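Hugo Pichon
7 February 2020

A short thread on cleaning cloths and laundry, as I keep getting asked why microfibre stops working after a few months. Usually it's the wash. 1/
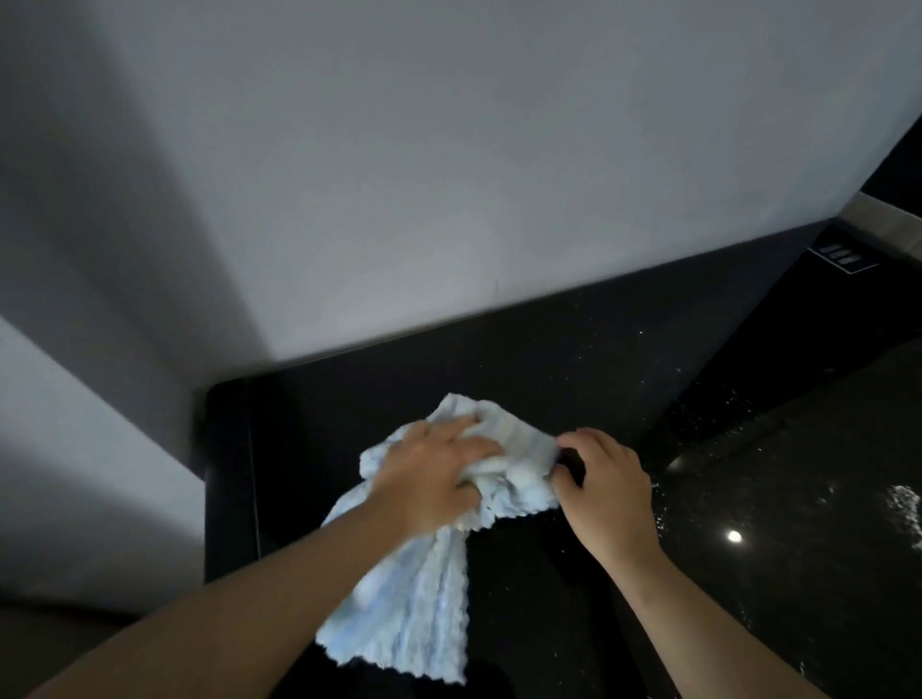
Most microfibre is a blend of polyester and polyamide. The fibres are split during manufacture, which gives each one a wedge-shaped cross-section and a lot of surface area. Dirt and water sit in the gaps. Anything that fills the gaps makes the cloth worse. 2/

Fabric softener fills the gaps. So do tumble dryer sheets. The residue is a thin waxy coating and it doesn't rinse out in one go. If a cloth pushes water about and leaves smears on glass, suspect softener first. 3/

Cotton lint is the other culprit. Wash a cloth with bath towels and it picks up whatever the towels shed. I keep a separate net bag and run it when it's full. 4/

Temperature: read the label. Many will take 60, some only 40. High heat in the dryer is a bigger risk than a warm wash, as the fibre tips can soften and go stiff. Mine go on the airer. 5/

Weight is given in g/m². A 200 cloth is fine for general wiping. Heavier ones hold more water but take longer to dry, and they're a nuisance on glass. I weighed one of my Vavus cloths on the kitchen scales and worked it out at 208, against 200 on the packet. Close enough. 6/

Detergent: less than you think, and liquid if your water is hard. I use Ollano unscented at half the stated dose. Powder works, but on a short cool cycle it can leave grit in the pile — not what you want on a gloss finish. 7/

To rescue a waxy cloth: hot wash within the label limit, normal detergent, no softener, extra rinse. Repeat once. If it still won't take up a spoonful of water, demote it to bike chains. 8/

Someone asked about the Serham and Gatti packs. I've had both. Same blend on the label, different edging. The Gatti pack of 5 lost its stitching first, the Serham ones are still in use. Small sample. 9/

Next one is on descaling the washing machine itself, probably in May when I've finished the hard water notes. 10/10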